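The Case for a Cleared Table

Dreltora uses cookies to improve your reading experience. By continuing to browse, you accept our use of cookies. Manage preferences

Every shared workplace has a table that belongs to everyone and is therefore cleaned by no one in particular. In our building it is the long wooden one on the second floor. It seats 16 at lunch and serves for sorting, reading and small repairs the rest of the day. It is the position of this office that such a table should be cleared after each use, and that the duty falls on the person who used it last.

The objection most often raised is that a single snack wrapper does no harm. We disagree. A wrapper left at noon is joined by a second item before two, and by late afternoon the next group must tidy up after strangers before it can begin its own work. Leonor Quintela, who managed the building before us, called this "borrowing from the next person," and we have kept her phrase in the house rules. 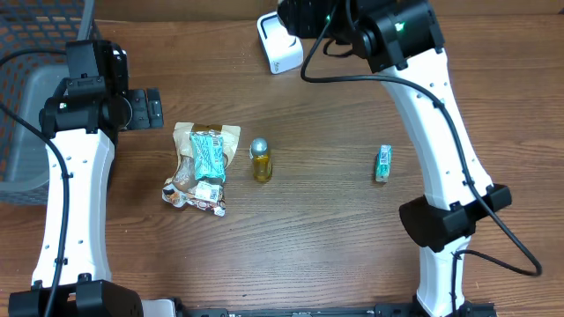

What the Rule Should Say

The present rule asks users to "leave the table in good order." That wording is too loose. Good order means one thing to a person with 40 minutes to spare and another to a person late for a meeting. We propose a plainer text: food packaging goes in the trash, loose items go in a basket, and the wood is wiped along the grain with a damp cloth.

Iolo Rosser has argued in reply that written rules breed resentment, and that a reminder at the March meeting would be enough. His concern deserves respect. Reminders have been given at three meetings so far, however, and the Saturday users, who do not attend them, have heard none. A short notice on the wall would reach them as well.

We ask that the new wording be adopted for both floors.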